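Sorting small parts on a white board

Wed 11 February

I have been meaning to write about the white board for ages, and it took a rainy evening and a cold cup of tea to get me to sit down and do it. If you came over from the post about the shed shelves, thank you for your patience, and yes, I will get back to those (I've run out of brackets, so they're on hold anyway).

It all started with the biscuit tin. Every household has one, I think. Ours came from my grandfather, and over the years it had collected screws, washers, little springs, caps off things, bits of a clock, and the feet from a radio we gave away when I was at school. Whenever something broke, Dad would tip the whole lot out on the kitchen table under the lamp and go through it with one finger, humming, and more often than not he'd find something that would do. Then it would all get swept back in with the side of his hand, crumbs and all.

I carried on the same way for years. What changed my mind was taking apart the old Vadstead kitchen scale last April. I had the pieces spread over a patterned tablecloth, which was my first mistake, and when it came to putting them back together I spent most of a Sunday on my knees with a torch looking for a spring no longer than a grain of rice. I found it in my sock that night.

Preben Ketilsson, who used to mend sewing machines and now mostly mends things for his neighbours, told me to get myself a flat white board and a dark table and stop being so stubborn. The white makes small things easy to see, and the dark around it shows you where the edge is without you having to think about it. I'd always thought a tray with a lip would be better, but I've come around to the flat board. You can come at it from any side, and your knuckles don't catch on anything when you're picking up something tiny.

My way of laying things out is pretty simple. I start at the top left and work across as each piece comes off, leaving a good finger's width between them - more if they're the rolling sort. Pieces that belong together stay near one another. When it's time to put the thing back together, I start from the last piece and go backwards. I tried writing labels on masking tape for a while, but I spent more time hunting for the pen than doing the job.

Light matters more than I expected. One lamp off to the side gives each piece a little shadow, and that helps no end with thin washers. I used to have the lamp straight overhead and everything went flat and shiny. I've also moved the fan to the other end of the room, after an unfortunate afternoon with some paper gaskets.

I still keep the biscuit tin, by the way. It holds maybe a third of what it used to, and the rest has gone into small jars on the windowsill, sorted by nothing more scientific than size. My sister says the jars look like a lolly shop, and I've decided to take that kindly.

Next on the list is the Treltent desk fan with the rattle, and after that the Sekia alarm clock that only rings when it feels like it. I've put aside 2 evenings for the clock, and I suspect it will want 7. 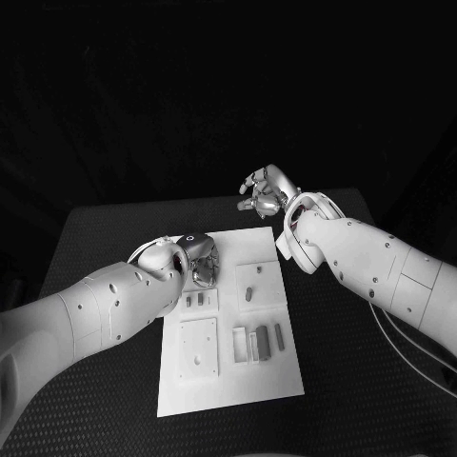 What should I do if I have to stop halfway through a job and leave the pieces out?

Leave them on the board in the order they came off and put a large upturned box over the top, with a note on it so that someone else in the house doesn't lift it to see what's underneath. If the table is needed for dinner, slide the board onto a shelf slowly and keep it level, with anything that rolls put in a saucer first.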